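The Rhubarb Letters
By Oona Ikonen
2024-05-27

My aunt left me the house at number 312, the piano, and a feud over rhubarb.

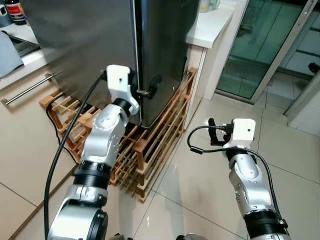
Kalevi Savolainen told me over the hedge that the rhubarb was his, always had been, and that she'd only been minding it since the old fence blew down. He said it quite kindly. Then he asked when I'd be giving it back.

Well, I'd been there one night! I hadn't found the kettle yet (it was in the airing cupboard, don't ask) and already I owed a man a plant. I said I'd look into it, the way you do, and went indoors to go through her desk.

And there they were, years of letters between the two of them, all posted, with stamps on, though you could throw a slipper from her back step to his. Hers were furious. She called him a thief in green ink. His were short and mostly about the weather, until one from December that just said, "Your light was off on Tuesday. Are you ill?"

She'd kept that one in its own envelope - and tucked behind it was her answer, never sent. "No. Come for crumble."

I read it standing up. Then I went out and cut the thickest stalks I could find, and made a dreadful mess of the topping, and carried the dish round while it was still too hot to hold properly.

He looked at it for a long time.

"She used more sugar," he said, and went to fetch 2 spoons.

Last updated: 2024

Comments

Teemu Nurmi
The green ink! My gran had a pen like that and we all feared it.

Pak-hei Choi
I wanted him to see the letter. Does she show him?

Hanne Kallio
I think she does, after the crumble. More of Kalevi please.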